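15/11/2018

Finish tests, cont. Bench notes, mostly for me and Tudur.

Third round on the water-based topcoats. The August panels are done with and I've put them on the rack by the door, face in. Anyone who needs a scrap for setting up the sander can take those, but leave the ones with blue tape on the back. Those are the oil controls and I still want to look at them in spring.

Started with the Hendeo satin. Stirred it, did not shake it, strained it through the fine cone. It went on fine with the foam brush but dragged at the end of each pass once the shop warmed up. I tried adding water, a capful to the jar, and that helped the drag but left it thin on the edges. Second coat after lunch. Scuffed with a gray pad between coats and wiped with a damp rag. No tack cloth this time. I think the tack cloth was what gave us the fisheyes in August, though I can't prove it, as I also changed the brush that week.

The Duretti went on two panels. It smells stronger than the label suggests and needs the side window open. It levels better than the Hendeo. On the panel I had raised and knocked back beforehand it felt smooth after one coat. On the other it came up furry, as expected, and I had to sand harder than I like to on a first coat. Cut through at one corner. Marked that corner with pencil so we don't blame the finish for it later.

Note on grain raising: I have been skipping this to save time and I should stop. Wet the panel, let it dry overnight, one light pass with 320, then finish. It adds a day. It saves more sanding than it costs. Tudur Samuel has been saying so since he got here and I'm writing it down so he can point at it.

Sprayed nothing today. The gun is apart and I'm waiting on the needle packing from Wevgate. They sent the wrong size the first time. The old packing is in the envelope in the top drawer, please don't throw it out until the new one has been checked against it.

Color. All the water-based coats leave pale wood pale, and that is what the Atinga people asked for, so I'm not going to tint anything unless they change their minds. The oil controls have gone yellow compared to the fresh ones. I like them better, but it isn't my table.

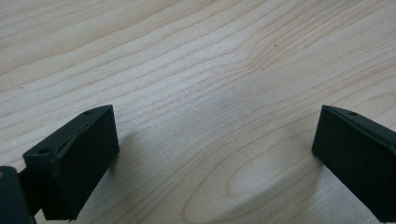 Curing is the part I have least patience for. Dry to the touch is no use to us. I want 30 days on every panel before the cup and water test, and I want them lying flat with air under them, not stacked. The last lot got stacked on day 9 and two of them stuck at the corners.

Water test will go the same as before: wet glass left overnight, a spot of coffee, a spot of dish soap, a strip of wet paper towel. Wipe dry in the morning and look at it by the window with the overhead lights off. Write down what you see before you look at the label.

Still to do: label the Duretti panels on the back (pencil, marker bleeds), wash out the foam brushes, order 320 discs, ask whether the offcuts from the Atinga job can be used for edge samples. End grain needs its own test. It drinks the first coat and I don't know yet how many it wants.

Recent entries
Spray gun teardown and parts list
August panels, second round
Gluing up the Atinga legs
Sharpening the wide chisels
Dust collector filter change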